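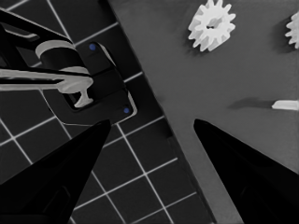

Wrist view in the simulator: gripper open, base plate at upper left, gears and a peg on the gray tabletop.

Budgeting a Gear Assembly Cell from a Simulation

Run the task in simulation before you ask for quotes. The model gives you reach, finger size and parts layout, and those three set most of the equipment list.

Step 1. Fix the parts list
Write down every part the arm will handle, with its size and weight. For our cell that meant spur gears, pegs and a base plate. Leave out anything an operator will load by hand. Khoa Huỳnh keeps the list on one sheet and sends the same sheet to every supplier.

Step 2. Size the gripper
Measure the open gap at the fingertips in the model and compare it with the widest part. Narrow tips get in between gear teeth and close to fasteners, but they wear faster. Budget 2 spare finger sets per gripper. Ask whether the price includes the mounting flange. Rudberg lists it separately; Jarman does not.

Step 3. Plan the work surface
A plain tabletop is fine for loose parts. The plate needs a fixture that locates it the same way each time. Get the fixture quoted as its own line so it can be reordered.

Step 4. Check the camera view
Move the arm to each pick position in the simulator and save the view. If a part is partly outside the view at pick height, allow for a second camera or a longer bracket. White parts on a gray surface are easy to find in a model. Under shop lights you may need a diffuser, so put one in the budget.

Step 5. Add the small items
Cables, connectors, air fittings and guarding are often missing from first quotes. On the Lernden cell they came to $2,029 before tax.

Step 6. Set the acceptance test
State it in the purchase order: 100 cycles in a row, no operator help, on your own parts. Hold the last payment until it passes.

Lead time on fingers was 6 weeks in May. Order them first.

Quote sheet template: ask Wulan Sutanto.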